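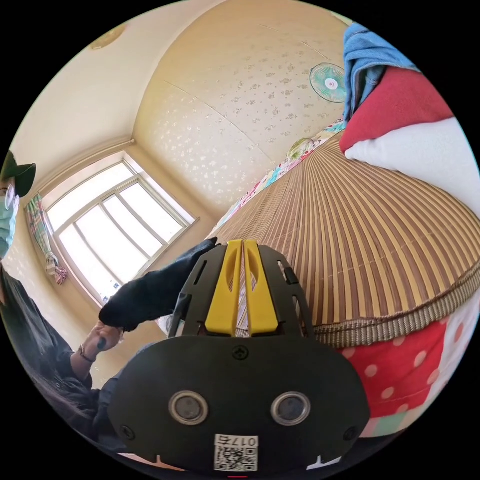
Door check for the Grernmont party, done Wednesday afternoon while the hall was still quiet and I could hear myself think! My big thing this year is stuff you can spot in the dark, so step edges, cable covers and the lip of the stage all have to be bright yellow against black, same as those two yellow fingers in their black housing. If I have to squint for it, it fails.

1. Fire exits, all unlocked: OK
Pushed every one myself. The back one sticks a little (lean on it).

2. Headcount limit posted at the door: OK
Sign says 1125. Please, door crew, stop at 1125, even if it's your cousin!

3. Step edges taped: FAIL
Stage left is done and looks great. Stage right has old gray tape that's peeling up. Aivar Mets is bringing a new roll.

4. Speaker stacks strapped: OK
The Tundetti guys did a lovely job, I shook them pretty hard.

5. Cables covered across the dance floor: PARTLY
Good up to the DJ booth, then there's a bare stretch by the bar. Somebody in heels will find it.

6. Extinguishers in date: OK
The one behind the bar had coats piled on it, so I moved them.

7. Free water point: OK
We ordered 3000 cups. Bins still to come.

8. Coat check rail: FAIL
Wobbles. 233 hangers on that thing, no way. Swap it before doors.

Going back for 3, 5 and 8 at 6 pm.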